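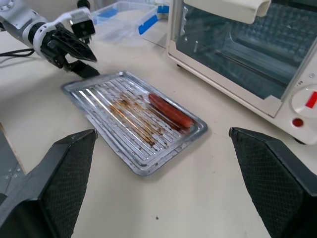 **Comparing grippers on kitchen tasks – notes for bench users, Sumdale**

- Fit textured pads for smooth, rounded food. Plain pads should be tried second, on the same item.
- Set the finger opening before the arm is lowered over a ridged tray.
- Approach along the ridges. A link lying in a groove rolls less when gripped from both sides.
- Keep the oven door shut during trials, and cables clear of the tray.
- Run each gripper for 54 picks, with two operators present.
- Soak greasy trays overnight in warm water and washing-up liquid. Wire wool must not be used.

Results should be sent to Francine Cormier under reference 2517.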